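Iron Deficiency in Later Pregnancy and the Advice Given to Expectant Mothers

Student project report, Department of Health Studies, Takbridge College
Submitted by Lama Haddad and Hanan Twal
Supervisor: Dr Uchenna Onuoha
1/28/24

1. Background

Iron is needed to make haemoglobin, the part of the red blood cell that carries oxygen. During pregnancy the volume of blood in the body rises, and the liquid part of the blood rises faster than the number of red cells. Some fall in haemoglobin is therefore expected and is not in itself a sign of illness. At the same time the placenta and the growing baby draw on the mother's iron stores, and the demand is greatest in the later months.

Where the stores are low to begin with, they may run out before the birth. The woman may feel tired, short of breath on stairs, or faint when standing. Some women report a craving for ice or other things that are not food. Many of these complaints are also common in a healthy pregnancy, so that iron deficiency can be missed unless a blood test is taken.

The project was set by the department as part of the second-year module on health in the community. It is concerned with the written advice that women receive about iron, and whether that advice can be understood and followed at home. It does not deal with treatment by drip or transfusion, which is a matter for hospital staff.

2. Aims

The aims agreed with the supervisor were to find out what written advice was being handed out at the two antenatal clinics in the Clilholm area, to ask women attending those clinics what they remembered of it, and to suggest changes to the wording where these seemed to be needed.

3. Method

A short questionnaire was prepared and tested on fellow students. It had 9 questions, most of which could be answered with a tick. A total of 200 copies were left at the reception desks of the Clilholm clinic and the Yammine Street clinic during April of last year. Women in the last three months of pregnancy were invited to take one. No names were collected, and no one was asked for her own blood results.

In addition, the leaflets on display at each clinic were gathered and read by both authors separately. Each author marked any word that a reader without training might not know. The two sets of marks were then compared and differences were settled by discussion with Ms Dalal Bataineh, the teaching midwife attached to the module.

Permission for the work was given by the department's ethics panel and by the managers of both clinics.

4. Findings

4.1 Leaflets

Three leaflets were in use. Two had been written by the clinics themselves and the third was a general guide to eating in pregnancy. All three named red meat, beans, lentils and dark green vegetables as sources of iron. Only one explained that the iron in plants is taken up less easily than the iron in meat, and that food or drink containing vitamin C, taken at the same meal, helps with this.

Tea and coffee were mentioned in two of the leaflets. Both drinks reduce the amount of iron taken up from a meal. The wording in the older leaflet was "avoid tannins at mealtimes", and both authors marked the word "tannins" as likely to be unclear. The same leaflet used "haem iron" without explanation.

None of the leaflets set out what a woman should do if her tablets caused constipation or an upset stomach. This was regarded as the most serious gap, as these effects are well known and are a common cause of tablets being stopped without a word to the midwife.

4.2 Questionnaires

By the closing date 50 completed questionnaires had been returned. The return from Yammine Street was much the poorer of the two, and the receptionist there later reported that the box had been moved behind a display stand for part of the month.

Most of those who replied could name at least one food rich in iron. Far fewer knew that tea with a meal could be a problem. Several women wrote that they had been told to take their tablets "on an empty stomach" but had not been told what that meant in practice, and one asked whether milk counted. Dark stools were a source of worry to a number of women, although this is a usual and harmless effect of iron tablets.

Women who had spoken with a midwife about iron gave fuller answers than those who had only been handed a leaflet.

5. Discussion

The findings should be read with care. The number of replies was small, and those who chose to reply may have been more interested in the subject than others. Women who do not read English easily are unlikely to be represented at all. The authors had hoped to provide the questionnaire in Arabic but the translation could not be checked in time.

Even so, the same points came up at both clinics. Advice on food was generally remembered. Advice on how to take the tablets was not, and in some cases it had not been given in writing.

A revised leaflet was drafted under the working title "Duvow", the name of the college's health writing scheme. It is 400 words long and fits on one folded sheet. It explains when to take the tablets, what may be taken with them, which side effects are to be expected, and whom to telephone before stopping. The draft has been passed to both clinics for comment. The reply from Clilholm is favourable. Yammine Street has asked for larger print.

6. Recommendations

Each clinic should withdraw the older leaflet. Advice on side effects should be added to any leaflet that remains in use. Midwives should be asked to go through the written advice with each woman when tablets are first given. Any later study should offer the questionnaire in more than one language and should follow the same women until after the birth.

Women who are concerned about their own iron levels should speak to their midwife or doctor and should not begin high-dose tablets without a blood test.

Comments

Trudy Grimshaw: I was given the older leaflet with my second and had to look up tannins. Glad to see it is going.

R. Bell: Does the advice on tea apply to herbal tea as well? The report does not say.

Hanan Twal: Some herbal teas have a similar effect. The draft leaflet suggests leaving a gap between any tea and the meal.
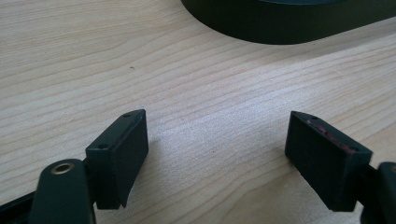
Fig. 1. Pale wooden tabletop with wavy grain.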